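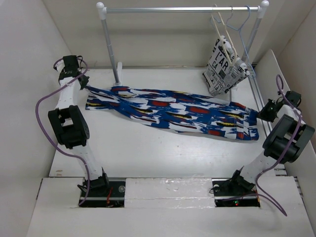

Long patterned one, blue, white, red and yellow

Okay friends, I've been promising you a Calado thread for weeks and I finally have a pot of coffee and a free evening, so settle in. For anyone new around this page, they're the four-piece who play slow, dubby, brassy house music and somehow make a room full of strangers dance like cousins at a wedding.

I first heard them on a tape a friend left in my car. Side B, no labels, lots of hiss, and a bass line I hummed for 3 days straight before I found out whose it was. I still have that tape and no, you can't borrow it (I love you all, but I know you).

They started out in Dodby playing soul covers, and you can still hear it. The horns come in late and a little lazy, the way they do on the old records, and the drum machine just waits for them. I could listen to that all night.
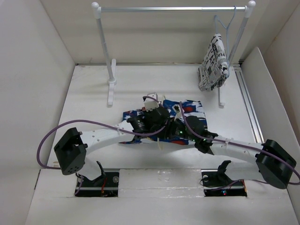 Newsprint on the hanger, blue, white and red down flat

The new record is called Bredeck and it's out in September. I've heard it all the way through twice now and my favorite is track four, the long one with the organ. My sister says it goes on too long. My sister is wrong, but she's coming to the show anyway!

About that show: they're playing the Tremon, which for my money is the best sounding room we've got. Built in 1905, holds 800, and the balcony floor bounces when the low end gets going. Stand left of the sound desk if you can, under the balcony lip. It's warm down there and you'll hear every little tick of the hi-hat.

Tickets are 19 dollars at the door and they don't take cards, so please stop at the bank first. I had to lend money to half the line last time, and I'm still waiting on a few of you, you know who you are.
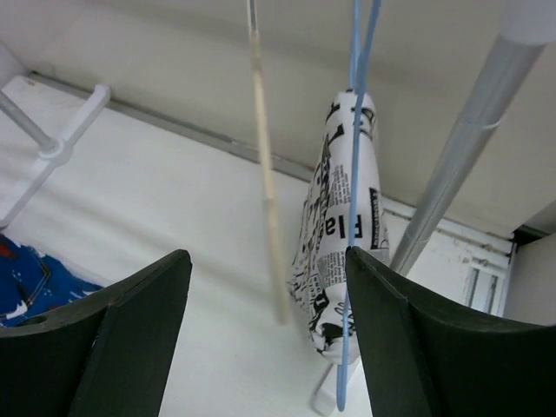 Newspaper print, big "Fla" on the side

One more thing and then I'll let you go. The opening DJ is playing all vinyl, mostly deep funk and early garage from what I hear, so get there when the doors open. I'll be the one by the coat check with the big thermos, come say hi and tell me what you've been listening to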